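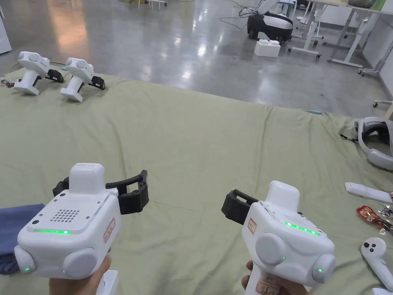
One gripper in each hand, green LED strips lit, jaws pointed at the table.

Print this page | E-mail this page

Search help: Enter keyword Go

Setting up the Jedo hand-held gripper pair

The Jedo pair is sold by Kavesano for recording two-handed tasks that a robot arm will later be trained on. The kit costs $780 with both grippers, a charging lead and a year of the Kaijage recording software. A single gripper is $419. These steps cover a first recording with the pair.

Before you start

Charge both grippers overnight. Install Kaijage on the computer and leave the update box checked. Cover the table with a plain matte cloth. Bare glossy tops confuse the tracking, and small wrinkles in the cloth do no harm.

Label the grippers by hand, left and right. The two housings look alike, and Kaijage stores the pairing by serial number. A paper sticker on the side of the housing works well. Keep it off the round knobs.

Pairing

1. Open Kaijage and choose New Pair.
2. Switch on the left gripper and wait for the strip to turn green.
3. Do the same with the right one.
4. Hold both by the handles, jaws toward the middle of the table, and press Align on the screen.
5. Keep still for 12 seconds.

If a strip goes amber, switch that gripper off and repeat from step 2. We had to do this twice with our review kit, both times on the left unit.

First recording

Pick something easy, such as folding a cloth. Press Record and work at half your normal speed. Keep your fingers on the handle and let the jaws do the gripping. Press Stop before you set the grippers down, or the last part of the file will have to be trimmed.

Stand the grippers upright on their handles between takes. Laying them flat can press a button on the side and end the session.

Sending files to an arm

Kaijage exports to the Rurna controller with no extra steps. Other controllers need the converter, a separate download of 2 GB. Jaw width came through correctly in our tests. Wrist angle needed a small correction, entered under Settings, Offsets.

Last updated: December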